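Looking after the wrist and gear on the Trestham cell

Most of what goes wrong with this arm goes wrong in the last hand's breth of it. The shoulder and elbow came from Pfister and have never asked for anything. The wrist and hand we built ourselves, and they need attention like a houseplant. What follows is the routine Urs Gruber wrote down in April, tidied up a bit, with the swearing taken out.

Before you start

Park the arm, press the stop, switch off at the wall and wait 2 minutes. The controller light goes out sooner than that. Wait anyway. You'll want a hex key set, a stiff dry brush, a torch, a lint-free cloth and the small tin of grease marked Tuvance. The big tin is for the door hinges and has been in the wrong place before.

Step 1. Cables

Follow each cable from the hand back to the first clip with your fingers. You're feeling for flat spots and stiff bits. There should be enough slack for the wrist to turn all the way both ways without anything going tight. If a tie has slid, cut it off and fit a new one. Don't tug it back into place – the last person who did that pulled a connector out with it.

Step 2. The gear

Brush the teeth dry, turning the wrist slowly by hand so you get all of them. Shine the torch across them. Shiny is fine, hooked or chipped is a new gear. A smear of grease the size of a lentil will do for the whole thing. Any more and it collects fluff, and this cell handles soft toys all day, so there is plenty of fluff on offer.
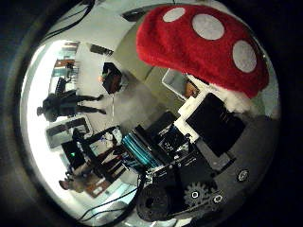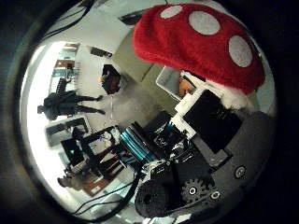 The toothed gear is low down in both, with the teal ribbed parts further up and the red mushroom at the top right.

Why does the wrist click after I've greased the gear?
Usually the motor has shifted on its mounting and the teeth are meeting too tightly. Slacken the mounting bolts, slip a strip of printer paper between the teeth, press the motor in lightly, tighten, then wind the paper out.

Step 3. Bolts and brackets

Check every bolt by hand with the short end of the key. If it moves, take it out, clean it, put a drop of threadlocker on and refit it. Look along the printed brackets for pale lines near the holes, which is how they announce that they are about to crack. Spares are in the Brendmont drawer, under the things that aren't spares.

Step 4. Back to work

Power up, home the arm and run the slow test at 35 per cent speed. Stand where you can reach the stop. Listen for 4 full turns of the wrist, then put it back to normal and sign the sheet. If it throws fault 47, you've left the torch in the cell.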